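04/05/2021

Tuesday, and I'm the author of a document. It has a cover page and a revision letter and a box where the approver signs, and the approver is me, because Kumudini Navaratnam says a lab our size can't have the same person write and approve a procedure unless that person is the only one who will do either. I asked if that was in a standard. She said it was in her experience.

So: "Working Rules for the Bin Cell, Rev A." Five pages. The Sekiguchi bid people wanted to see "evidence of a safe working culture" by the end of the week, and until this morning our evidence was that everyone still has their fingers.

I started at seven with coffee and good intentions. By eight I had the title and a paragraph on scope. Scope is the nicest part of any safety document. You get to list all the things you aren't going to worry about. I excluded the forklift aisle, the loading door, the compressor closet and "activities of visitors," and Kumudini put that last one back in before lunch with a line of red pen. Visitors, it seems, are exactly who it's for.

Then the rules themselves. I'd collected them on sticky notes since January, which was when Emiliano Domínguez leaned over the tape line to flick a block straight with a pencil while the arm was in automatic. Nothing happened. He got the pencil back. I wrote NO PENCILS on a note and stuck it to the monitor, and then somebody used a ruler, and that is how I learned what a rule has to do. The version in Rev A reads "No part of a person, and nothing held by a person, crosses the tape while the arm is in automatic." It took me forty minutes and it's still pencils.

Emiliano read the draft at his desk, out loud, in the voice of a flight attendant. He had real comments too, though, I'll give him that:

- Rule 2 says the pendant stays "within reach." Within whose reach? He's six foot three. I'm not. Changed it to "in the hand of the person teaching."
- Rule 4 says clamp the bin before any run. He wanted to know before any run, or before the first run of the day. I said any. He said that's a lot of checking clamps. I said it's two seconds. He timed it. It's closer to 15 by the time you've walked around. Kept it at any.
- Rule 6, cable check. He wants to do it with the arm at home. I want it done with the wrist turned to the far end of its travel, because home is where every cable looks wonderful. We settled on both, and both of us think we won.
- Rule 9 (log every stop, even the silly ones). He asked what counts as silly. I said he'd know.

He did know, to be fair. There are 271 stops in the log since we started keeping one and a good half of them say "block" and his initials. Block what? Block where? A block fell, a block stuck, a block was looked at in a funny way? I've added a column for cause. He says it will fill up with the word "block."

The cable rule is the one I care about and the one I can't get to sound like anything. Everybody gets excited about collisions. Collisions have video. What wears a cell down is a cable that's been rubbing on the same corner every cycle since forever, and then on a Thursday at ten to five you have a communication fault that comes and goes with the wrist angle, and you spend the evening wiggling things. I wanted to write: "Look at the cables like you're paying for them." Kumudini crossed it out and wrote "Inspect cable dress for chafe, tension and loose ends." Hers is better. Mine is what I'll say when I train people.

We had a good half hour on tape, too. Is tape a fixing? I'd written "cables shall be secured" and left it there, thinking that was big of me. Emiliano said secured with what, and I said ties, and he turned his chair around and looked at the cell, and then looked at me, for longer than he needed to. So Rule 6b now says tape may be used to hold cables during setup and gets a written note at the next inspection. It doesn't say what the note has to say. Rev B's problem.

Kumudini's big complaint was about the word "should." I'd used it all over. She went through with the pen and asked about each one, very patiently, as if she were going through my pockets. Should meaning must? Should meaning it would be nice? Should meaning you don't do it either and you'd feel bad telling us to? There were several of the third kind. "Floor around the cell should be kept clear" was one. She wanted "shall." I said if it's "shall" then we're out of compliance by tomorrow, and she said no, by page three, go look.

I went and looked. Gray cable looping around on the carpet behind the bin. A handheld lying back there with its screen up, at the sort of angle a thing has when it's been put down by someone thinking about something else. I wrote "shall." There's now a Rule 7 and as far as I can tell we're all in breach of it, including the approver.

After lunch the call with Linel, who did their own rules last year for the Elemano line and were kind enough to share them. Theirs run to 900 lines in a spreadsheet, each with an owner and a due date. Their guy scrolled through it for us. It was like watching a train go by. I asked how many people on the line had read it and he said it had been "rolled out," and I wrote that down to use later. Still, I stole three things: the sign-off by shift, the rule that whoever resets a stop is the one who writes it up, and the idea of walking the cell with the paper in your hand before you call it finished, reading each line and looking at the thing it's about.

So that was the last of the afternoon. Emiliano ran blocks, I stood behind the tape with my own five pages and a clipboard, and Kumudini stood behind me with a copy of my five pages and a better clipboard. Clamps, yes. Cables, well. I took a picture for the front of the document since the template has a box for one and I was tired of looking at the gray rectangle.

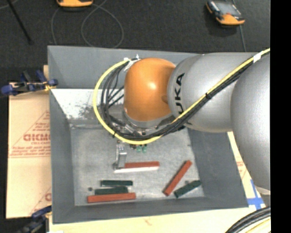
*Gripper at a red block, clamps on, cable dress under discussion.*

Kumudini says it can't go on the cover as is. White tape on the cables near a page which says what it says about tape. I said it was honest. She said an auditor's first impression isn't the place for it, move it to the section on inspection and use it to teach from: here's the yellow cable, where would you look first? Which annoyed me, being a better idea than a cover. Emiliano looked first at the loop on the left side of the joint. I looked at the tie partway along. She asked how much slack there'd be with the wrist all the way around, and neither of us had a number, so now there's a blank in Rule 6 where the number goes and I have to be in early with a tape measure.

The red and green blocks don't get a rule, by the way. I tried. "Blocks dropped outside the bin are picked up with the arm stopped" is already covered by the pencil one. Emiliano was disappointed. He'd been hoping for a block policy.

Sent it to the Wasanance folder at 5:40 with my signature in both boxes. At 5:52 I got an automatic message that the approver's signature doesn't match the format in the template, please resubmit. Surname first, apparently. Leaving it for the morning.

To do:

- measure slack, both ends of travel
- fix signature, both of them
- pick the handheld up off the carpet (Rule 7)
- ask Linel whether anyone has ever closed out a line in that spreadsheet
- new sticky notes, the monitor's out of room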